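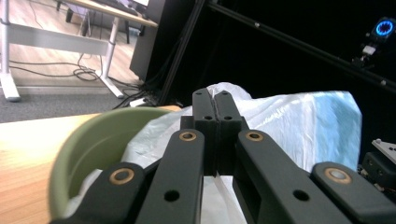

4.2 Bin liners and the business of changing them

Figure 3. A translucent white bag, light blue at one end, in and over the side of an olive-green round bin.

I'll admit that when we planned this study I thought bins would get half a page. We were meant to be writing about how people in shared houses keep a kitchen going, and I had my heart set on the washing-up (Section 4.1, which you have hopefully just read, and which I still love). Then Rūta Mets came back from the first week of interviews at the Plirkden houses with a notebook in which every second page had the word "liner" on it, and we had to have a rethink.

So, some basics first. We followed 16 households in all, and between them they filled in 537 diary slips about rubbish. A slip could say anything the person liked, from "took it out" to a full side of A5 about a leaking teabag. Jenő Vida and I read every one of them twice, separately, and then argued over the awkward ones in his kitchen until we agreed. The coding sheet is in Appendix B, and the few slips we never did agree on are marked there with both our initials.

What struck us straight away is that people hardly ever write about rubbish as one job. They split it. Taking the full bag out is one job, and it has a clear owner and a clear end. Putting the new bag in is a second job, and it floats. In the houses with a written rota, the rota nearly always said "bins", and that word was read by different people in the same house to mean quite different amounts of work. One tenant in the Bainbridge house told Rūta, "My turn means it goes to the kerb. I didn't sign up for the inside of it." Her housemate, interviewed the next morning, was still cross about finding the bin bare at breakfast with a banana skin already stuck to the bottom!

We started calling this the bare-bin gap, and the name has stayed. We measured it from the diary slips as the time between one slip saying a bag had gone out and the next saying a new one had gone in. I should be clear that this is a rough sort of measure, as it depends on people bothering to write down both halves, and some households were much better at that than others. The longest gap we have on paper is 1311 minutes, in a house of five where everybody was at home for most of it. The slips from that day are a joy to read (one says only "still").

Then there's the fitting itself. Figure 3 shows the part of the job we kept coming back to in the interviews, which is what happens where the bag meets the rim. A round bin and a flat bag don't have much in common as shapes. The bag comes off the roll creased, it has to be opened out, and the spare plastic has to go somewhere. People have firm views about where. We sorted what they told us into folders, knotters and leavers. Folders turn the top of the bag down over the rim all the way round and like it neat. Knotters gather the extra at one side and tie it off so that the bag grips. Leavers drop it in, let it hang however it falls, and trust the first heavy thing to pull it into place (I am a leaver, and I've been told off for it by two of my co-authors).

The leavers were the biggest group by some way, but they were also the people who most often complained about the bag slipping down inside. Faizal Yusof, who did the follow-up visits in June, asked each of them whether they had ever thought of folding it over. Most said yes. Most also said they would think about it next time. I don't want to make too much of this, but it does fit rather well with what we found about draining boards, where knowing a better way and doing it turned out to be only loosely connected.

Size comes into it as well. Four households were using bags bought for a different bin, usually one that had broken or had left with a previous tenant. A bag that is too big can be tamed with a knot, so people put up with it for ages. A bag that is too small gets talked about at once, and somebody goes to the shop. At the Flinley Road house they had been working through a box of 300 oversized bags that was already in the cupboard when they moved in, and no one wanted to be the person who threw away perfectly good bin bags. Dalia Ramanauskas has pointed out to me that by our own definition in Section 2 this makes the box a "standing object", along with the fondue set and the second kettle, and I think she's right.

One more thing, about where the bin lives. We had expected a bin kept out in the open to be changed more promptly than one in a cupboard, simply from people having to look at it. The slips don't really bear that out. Bins kept in the open did get emptied sooner, but the bare-bin gap afterwards was much the same in both. What seemed to shorten it was the roll of new bags being within arm's reach. In three houses the roll was kept in the bottom of the bin itself, underneath the bag in use, and those three had the shortest gaps of anyone. When Sanaa El Ouafi suggested the same to the Bainbridge house after their diaries had finished, they took it up, and we heard later that the roll had ended up back under the stairs.

We can't say from 16 households how common any of this is elsewhere, and all of ours were renting, mostly with people they hadn't known beforehand. Families may well do it differently. We did try to recruit some, and got two replies, both from parents who said they would love to take part once the summer was over. Food waste caddies were left out completely, as only some of the houses had them, and they come up again with the compost heap in Section 4.3.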